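Cleaning a Freestanding Tub Without Wrecking Your Back (or the Finish)

I put off buying a freestanding tub for years, mostly on account of the cleaning. A built-in tub has three sides you never see again once the tile goes up. A freestanding one has an outside, a back, and a strip of floor underneath that collects every hair in the house. We've had ours through two apartments' worth of bad habits now, and I've settled into a routine that takes me 8 minutes on a normal week and maybe half an hour when I've let things slide.

So, the inside first. Most newer tubs are acrylic, and acrylic scratches if you look at it wrong. No scouring powder, no green pads, no melamine sponges (I know, I love them too, but they're a very fine sandpaper and they'll dull the shine over time). What I use is a squirt of plain dish soap in a bowl of warm water and a soft cotton cloth, usually an old T-shirt cut into squares. Start at the rim and work down so you aren't dragging dirty suds over a clean part. Then rinse with the hand shower and dry it. The drying is the step everyone skips! I skipped it for a year and couldn't work out why the tub always looked cloudy.

If there's already a ring, mix 100 ml of white vinegar with the same amount of warm water, lay a soaked cloth along the line, and leave it while you do the sink. Don't do this on enameled cast iron or steel, though. Vinegar is hard on enamel, and once it's etched there's no getting the gloss back. For enamel I go with baking soda made into a loose paste, barely any pressure, lots of rinsing. And please don't ever mix vinegar with bleach, or use one straight after the other.

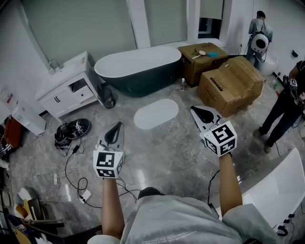

Now the outside, where the color matters a lot more than I expected. Pale tubs hide dust and show every drip of hair dye. Dark ones are the other way around, and dark greens and blues show water spots worst of all. A microfiber cloth, barely damp, then a dry one straight after, wiping up and down instead of in circles. Circles leave swirls you'll see every time the light comes in sideways. If yours has a matte finish, keep polish and wax well away from it. I once put a bit of furniture spray on a matte vanity and had a shiny patch the shape of Florida until we moved out.

Getting behind the thing is the real puzzle. Ours is a Calley, the shorter one, and there's a gap between it and the wall just wide enough to lose a washcloth in. I tried a vacuum wand (too fat), a yardstick with a sock on it (fell off, sock is possibly still there), and then I bought one of those flat flexible dusters meant for radiators. It was the cheap one from Pistance, and it's been great. Run it along dry first. If you go in wet you just make felt.

For the floor underneath, I fold an old towel lengthwise, feed it under from one side and pull it through from the other, like flossing. Once dry, once damp. Check the drain connection while you're down there, if you can see it. Run your finger around the joint and then look at your finger. I found a slow drip that way which would have gone on for months, and fixing it took one new washer.

A word about silicone, for anyone whose tub is sealed to the floor. If it's gone black, scrubbing won't help much, as the mold is in the silicone and not on top of it. Cut it out with a plastic scraper, let everything dry overnight, and run a new bead. Buy the kind sold for bathrooms, and fill the tub with water before you seal so the gap is at its widest. Let it cure as long as the tube says before you drain it. I use the Clidolard one, mainly for the nozzle, which doesn't spit.
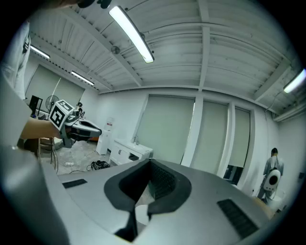 Steam is the other half of all this, and you can clean till you're blue in the face if the room never dries out. Leave the fan on for a good while after a bath, with the door open a crack so it has something to pull on. No fan? Open the window wide for a short time, which works better than leaving it on a sliver all evening. Take a look at the vent cover too. If it's a black grille like the two in that second picture, gray fluff can build up in the slots long before you think to check, and a clogged one moves hardly any air. Switch the fan off at the breaker, take the cover down if it's made to come off, soak it in soapy water, and let it dry completely before it goes back up. A dry paintbrush gets the fluff off any cover you can't remove. I do mine in August and again when the heating comes on.

A few odds and ends I keep forgetting to write down:

Bath oils are lovely and they turn the tub into a skating rink. Wash the bottom with dish soap the same night, before anybody showers in it.

A hair catcher in the drain saves you more trouble than any product. Mine is a little silicone one from Hoàng, the shop on the corner by my mother's place, and I empty it every single time.

For chrome taps, wrap a vinegar-damp paper towel around the spout end for a few minutes, then rinse well and buff dry. Keep it off brass and anything with a coated finish. Those get soap and water only.

Kneel on a folded bath mat. I held out on this for far too long, and my knees have not forgiven me.

Keep the cloths for the tub separate from the ones for the toilet. Mine are different colors, and they go through a hot wash without fabric softener, which coats microfiber and makes it smear.

Next up I'm tackling shower glass, and I have a lot of feelings about squeegees, so give me a little time on that one.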